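Bin picking in a shared shop: bars stuck against the walls

Forum > Builds in Progress > Arms and Grippers

ustdale_cledwyn
Posted 5th October

Starting a thread for this so I stop hijacking the gripper one. I'm working at the Ustdale shared shop on a bin picking cell built on a used KUKA arm. The job is simple to say: pick red and green bars out of a gray bin and put them in a rack, sorted by color. It runs fine when the bars are out in the open. It does badly when one is against a wall, and it does worst when two are crossed.

Setup for people who haven't followed the other thread:

Two-finger gripper, my own brackets, stock fingers.
One fixed camera looking into the bin.
Bin clamped to the bench with bar clamps, tape on the wood for the reference marks.
Planner is my own code, nothing fancy. It finds bars by color, fits a rectangle, picks the one with the most clearance.

I ran 300 picks over the last two weeks and logged every one. Nearly all the misses fall into those two cases.
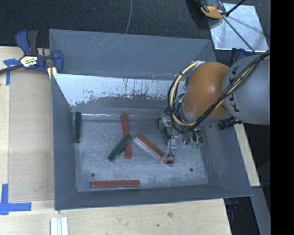 Photo: Cledwyn Rees / Ustdale shop

The green bar in the far left corner is the kind I can't get. It's tight to the left wall and the wall slopes, so a finger coming straight down touches the wall before it gets to the side of the bar. The green one lying across the red one is the other problem. The code fits one rectangle to the red bar, sees it broken by the green, and sometimes calls it two short bars.

Two questions. Does anyone have a finger shape that works next to a sloped wall? And has anyone solved the crossing case without buying a depth camera?

pliva_bench
Reply 1

For the wall case, tilt the wrist. You have an arm with enough joints to do it. Come in parallel to the slope instead of straight down and the outside finger slides between the wall and the bar. You lose some room on the cable side, so watch that bundle.

For the crossing case, buy the depth camera.

trultholm_anayeli
Reply 2

I disagree with the second part. He has two colors. Whichever color is unbroken where they cross is on top. You can get that from the plain camera picture. Find the overlap area, check which color fills it, pick that bar first, take a new picture, plan again. No depth needed until you have two bars of the same color crossed.

I did this on a smaller arm in June with painted dowels and it worked well enough that I never went back to it.

Anayeli Cuevas, Trultholm

pliva_bench
Reply 3

And with red on red? He will get there sooner or later. Then the color check tells him nothing and he's buying the camera anyway, after spending a month on code he throws out.

trultholm_anayeli
Reply 4

Then he shakes the bin, or pushes the pile with a closed gripper and looks again. Plenty of cells do that.

lloyd_w
Reply 5

I'd look at the lighting before any of this. There's a big bright band along the far side of the bin and it breaks up into streaks lower down. The metal floor is scratched and has pale worn patches too. If your color threshold is catching any of that, the rectangle fit will be off before you get to the crossing problem. Also the long bar in the middle has a whitish side face. Does your code count that as part of the bar or leave it out? If it leaves it out, your center is shifted toward the red side.

A sheet of matte vinyl on the floor would help. So would moving the light.

ustdale_cledwyn
Reply 6

It leaves it out. I hadn't thought about that. I've been adding a fixed offset to the grip center for a while and that may be what I was correcting for.

On vinyl – there are two round holes in the floor and I'd like to keep them open. I can cut around them. My worry is that the bars would drag on it. They slide on bare metal now, and that helps when the first finger touches a little early.

pliva, I tried a tilt at the start and the cables pulled tight against the wrist. They're routed differently now, so it's worth another try.

pliva_bench
Reply 7

Paint the floor, then. Flat gray or flat white, two thin coats. It will scratch again, but a scratch in flat paint is still better than bare metal under a shop light.

lloyd_w
Reply 8

Not white. You'd get color from the bars bouncing onto it. Flat dark gray.

trultholm_anayeli
Reply 9

Agree with dark gray. On the fingers: I ground mine to a taper, 3 mm at the tip, with thin rubber glued on the inside. Bare metal on a painted bar slips when you only catch the end. The rubber wears out after 800 picks or so on mine, but it takes four minutes to replace.

ustdale_cledwyn
Reply 10

OK. Order of work, then: tilt first because it costs nothing, then the color check at the overlap, then paint. I'll grind one spare pair of fingers and keep the stock ones. I want to change one thing at a time and run the same 300 picks after each.

pliva, if I end up with red on red I'll come back and you can tell me about the camera.

pliva_bench
Reply 11

I will. Post the log when you have the tilt numbers, and say which wall each miss was on.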